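Notes for the kids' page, opera edition. Read it in any order. The hard words are explained when we get to them.

# How Does One Singer Fill a Whole Opera House?

OK so. You're in the back row. Way, way up. The singer on the stage is the size of your thumb. There's a big orchestra playing, with violins and trumpets and a drum like a bathtub. And you can still hear the singer. Every word, if you know the language.

No microphone.

How??

That's what this page is about.

## First, what makes a voice

Put your fingers on the front of your neck. Gently. Now hum. Feel the buzz?

Inside there are two little folds of stretchy stuff. They're called vocal folds. (Some people say vocal cords. Same thing.) When you breathe out and hum, air pushes between them and they flap open and shut. Really fast. Way too fast to see. The flapping chops up the air and makes a sound.

By itself that sound is pretty boring. Kind of a buzz, like blowing a raspberry. Try it: lips together, blow. Your lips are doing something close to what the folds do.

So where does the nice sound come from? From the space above. Your throat, your mouth. The buzz goes up through there and bounces around, and some parts of it get stronger. The word for that is **resonance**. Big word. It means a space that helps a sound along.

A guitar does it too. The strings are skinny and don't make much noise. The hollow wooden body makes them louder. Your throat and mouth are the guitar body.

## Then, breath

Breathing for singing is different from breathing for running for the bus.

Most of us, when somebody says "take a deep breath," pull our shoulders up to our ears. Singers don't. They let their belly and their lower ribs go out. There's a muscle under your lungs called the **diaphragm** (say DIE-uh-fram, the g is just sitting there). When it moves down, your lungs get room to fill.

Then comes the hard bit, which is letting the air out slow. If it all goes whoosh at the start there's nothing left for the end of the line. Then the singer has to grab a breath in the middle of a word and it sounds like a hiccup.

I asked Kohei Hayashi about this. He's a tenor, he sings at the Staron, the opera house in Plokorholm. He said when he was a student his teacher made him hiss. Just hiss! Like a snake, for as long as he could, and he wasn't allowed to sing a song until the hiss stopped wobbling. "I was so bored," he told me. "I wanted to sing the loud songs. I hissed all of January."

He still does it. In the shower mostly.

## The trick with the orchestra

This is the part I like best so read slow.

Sounds can be low or high. A tuba is low. A whistle is high. But one single note from a voice isn't just one sound. It's a whole stack. There's the main one at the bottom, the note you'd say you were hearing, and then a bunch of quieter higher ones piled on top. Those are called **overtones**. They're why a flute and a trumpet sound different even when they play the same note. Different stacks.

Now, an orchestra is strongest in the lower part of the stack. Up higher it gets weaker. There's a kind of gap up there.

And opera singers, after years of practice, learn to shape their throats so that a lot of their sound lands right in that gap! Singers call it "ring" or "ping". It isn't a higher note. It's the same note with a shiny edge on it. Men with trained voices use this trick the most. Very high women's voices do it a bit differntly, they change the shape of the mouth to match the note, so you'll see them open their mouths really wide at the top.

Also our ears are extra good at hearing sounds in that part of the stack. Babies' cries have plenty of sound up in that area as well. You know how well you can hear a baby on an airplane.
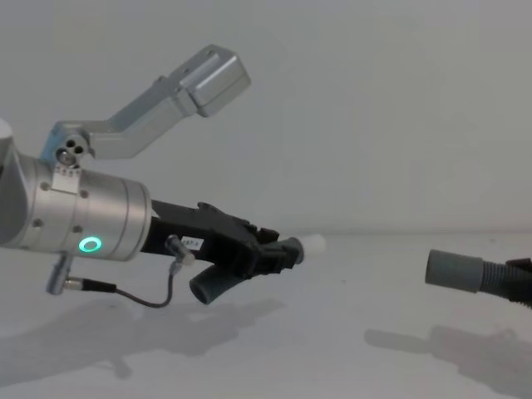
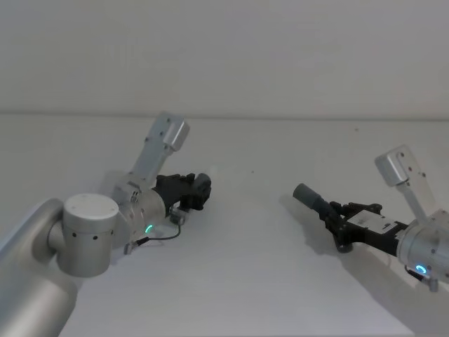 *Both pictures: two robot arms facing each other across a plain white tabletop.*

## The building helps

The room matters a lot. Sing in a closet full of coats and it sounds dead. Sing in a tiled bathroom and you sound amazing. Same you!

Soft stuff soaks up sound. Coats, carpets, curtains, pillows. Hard stuff bounces it back. Tile, stone, wood, plaster.

Opera houses try to get it just right. Too much soft and the singer has to push. Too much hard and the echoes pile up and all the words go mushy. The Staron has 1,000 seats, and the seats are a little bit padded, so the room sounds nearly the same with people in it or not. People are soft too, you see. A full house soaks up more sound than an empty one. Singers notice this. They rehearse in an empty hall, and then on opening night everybody shows up in winter sweaters and the echo gets shorter.

The orchestra usually sits in a **pit**. That's a sunken place in front of the stage, lower than the audience's feet. It keeps the players out of the way so you can see, and it takes some of the edge off the loud instruments. The Plokorholm pit goes partly under the stage. The trumpets are at the back, under there. I went down. It's dark, and there's little lamps on the music stands.

## What are the voice types?

Quick list. From high to low:

- **Soprano** – the highest women's voice. Often the hero or the one in love.
- **Mezzo-soprano** – in the middle. "Mezzo" is Italian for half. Mezzos get the witches and the best friends, and also plenty of boys' parts, played by a woman in pants!
- **Contralto** – low women's voice. Rare.
- **Countertenor** – a man singing really high. Surprising the first time.
- **Tenor** – high men's voice. Lots of famous songs.
- **Baritone** – middle. Often the bad guy. Sometimes the dad.
- **Bass** – the lowest. Kings, priests, ghosts.

You don't get to pick. It's mostly how you're built, the length and thickness of the folds and so on. And it changes as you grow, so if you're 9 nobody can tell you yet what you're going to be. Boys' voices drop a lot when they're teenagers. Girls' voices change too, just less.

## How do they remember it all?

Good question, came from my nephew.

The opera they're doing at the Staron right now is called *Dallden*. It's a story about a ferry and a lost bell and it takes 2 hours. The music book, which is called a **score**, is 336 pages. Kohei is in most of it. He had to learn all of it by heart.

He does it in bits:

1. Reads the words out loud. No singing. Like a poem.
2. Claps the rhythm.
3. Plays the tune on a piano with one finger, and hums.
4. Puts it all together, slowly, too slow.
5. Does it again. Then again.

Then there's the **prompter**. Lots of opera houses have one, not all. At the Staron it's Gayan Mollah, and his job is to sit in a small box at the front of the stage, with a hood over it so that the audience can't see him, and say the first word of every line a tiny bit before it's time to sing it. All evening! If a singer goes blank, help is right there. He has his own copy of the score with a cushion under it. He told me he eats soup before the show, never after, because after it he's too sleepy to hold a spoon.

## Does it hurt?

Shouldn't. Good singing isn't yelling. If you yell at a ball game your throat is scratchy the next day, because the folds have been banging together too hard and they get puffy. A trained singer can go a whole show and not get that scratchy feeling, if all goes well.

But they do look after themselves. Lots of water. Sleep. Not much talking on the day of a big show. Kohei carries a scarf in every weather. He has a cat named Murakami and he says the cat gets very offended on show days since he won't talk to it.

## Try it yourself

Ask a grown-up or a friend to stand at the far end of a hallway. Or outside, across a yard.

**Test one.** Say "hello" in your normal voice. Then in a whisper. Can they hear both?

**Test two.** Say "mum mum mum" with a big yawn shape in the back of your mouth. Then say it with a flat squashed mouth like a grumpy duck. Ask which one carried better. (The duck might win! Ducks have ping. Singers want some duck and some yawn mixed together.)

**Test three.** Hiss like Kohei. Count in your head. Take a breath with your shoulders up first, then another time with your belly going out. Did you get a diferent number?

Stop if you feel dizzy. Sit down, breathe normal, have some water.

**Test four.** Hum in the bathroom, then hum in a closet with your face near the coats. Tell somebody what changed.

## Words from this page

**Vocal folds** – stretchy bits in your throat that make the buzz.

**Resonance** – when a space makes part of a sound stronger.

**Diaphragm** – muscle under the lungs.

**Overtones** – the quieter sounds stacked on top of a note.

**Pit** – where the orchestra sits.

**Score** – the book with all the music in it.

**Prompter** – the person in the box who knows the next word.

Next page is on wigs, and how they stay on when somebody dies on stage and has to fall over backwards.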